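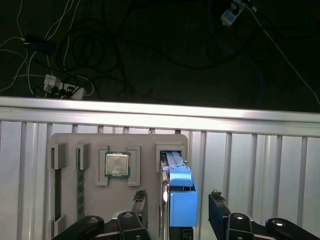 How many copies of your files do you need at home?
Two that you have tested, on two different drives, with one of them kept unplugged most of the time. Anything past that is nice to have. Anything short of it is a hope.

I have read plenty of backup guides, and most of them end with a link to a subscription. This one covers photos, tax papers and whatever else you would hate to lose, using drives you may already own. Last revised June 19, 2024.

Step 1. Decide what matters
Skip the programs. You can download those again. Make one folder called Keep and move in the things only you have. Mine came to 40 GB after I threw out duplicate vacation videos, and I had been told I needed a drive many times that size. Be suspicious of any calculator on a store's website.

Step 2. Pick the first drive
A plain hard disk is fine. Sellers will push solid state for everything, but for a copy you touch twice a month the speed is wasted money. I use a Rieger desktop disk, bought used, and I don't believe the "backup grade" sticker on it means a thing. Run the maker's full surface test before you trust it. The quick test is too quick to tell you much.

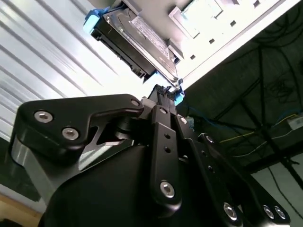
Step 3. Make the first copy by hand
Drag the Keep folder over. Yes, by hand. I tried Clidik and Prekov, and both have a cheerful green check mark that shows up when the job is "done." In March, Clidik gave me the check mark and left out 16 files with long names. It did list them, in a log three menus deep. Compare the folder sizes and the file counts yourself, then open a few files at random, including old ones.

Step 4. Make the second copy
Use a different drive, preferably from a different maker. Two partitions on one disk do not count, whatever the setup wizard says. Neither does a second disk living in the same computer as the first, at least in my book. A bad power supply can take both.
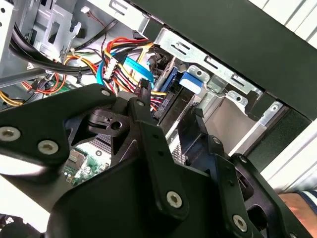 If an internal drive is all you can afford right now, use it, but plan on pulling the files onto something portable soon. Bulurura sells a cheap dock that takes bare disks. The cable it comes with is junk and I replaced mine within a week.

Step 5. Unplug it
Eject the second drive, disconnect it and put it in a drawer in another room.

Step 6. Try a restore
Copy one folder back to a different computer and open everything in it. Do this before you delete any originals, and again whenever you change software. Write the date on a piece of tape and stick it to the drive.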